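Care of oiled and varnished table tops
Workshop notes, sheet 15
Revised March

Identifying the finish

Find out what is on the surface before treating it. Put a drop of water on an unseen part, such as the underside of an overhang, and leave it for ten minutes. On a varnished top the drop stays round and wipes off clean. On an oiled top in need of attention it spreads and leaves a darker patch, which fades as the wood dries. A waxed top falls between the two and will mark a white cloth if rubbed hard with a little white spirit.

Older tops may carry more than one finish. Test near the middle as well as at the ends.

Daily cleaning

Wipe with a cotton cloth wrung out in warm water, then dry along the grain. Washing-up liquid is safe on varnish at a few drops to the bowl. On oil it strips the surface slowly, and soap flakes are preferred. Scouring pads, bleach and vinegar should be kept off both.

White rings

A white ring is moisture held in the finish. Leave it overnight first, as many go unaided. If it remains, lay a dry tea towel over it and pass a warm iron across for a few seconds at a time, no steam, lifting the cloth to check. Stop if the finish softens.

Black rings

A black ring is in the wood itself, usually from iron and water together. The finish has to come off over the mark. Oxalic acid will then lighten it. Wear gloves and eye protection, follow the maker's strength, and rinse twice. Manju Thakur's advice is to treat the whole board from joint to joint, and we have followed it here ever since a patch repair on a sideboard showed up worse than the ring.

Sanding between coats

Use 240 grit for oil and 320 for varnish, by hand, on a cork block. Sand with the grain. Where the grain curves, follow the general run of the board and ignore the curve. Remove dust with a vacuum brush and then a cloth barely damp with white spirit.

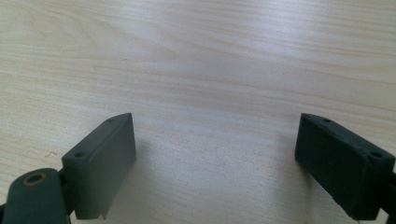
Check the work with a lamp held low at one end of the table. Scratches across the grain show as short bright lines. Dull patches after the second coat mean that the wood has taken in more finish there, and a third thin coat will normally level them. Do not put extra on the dull part alone.

Drying times

Oil: wipe off all surplus after 15 minutes, leave a day between coats. Varnish: as the tin directs, plus half as long again in an unheated room. Keep cloths and hot dishes off a new finish for two weeks.

Oily rags can catch fire by themselves. Spread them flat outdoors to dry, or soak them in water and keep them in a lidded metal tin until they can be thrown away.

Sheet 16: loose joints and old glue.
Corrections to Heikki Keskinen.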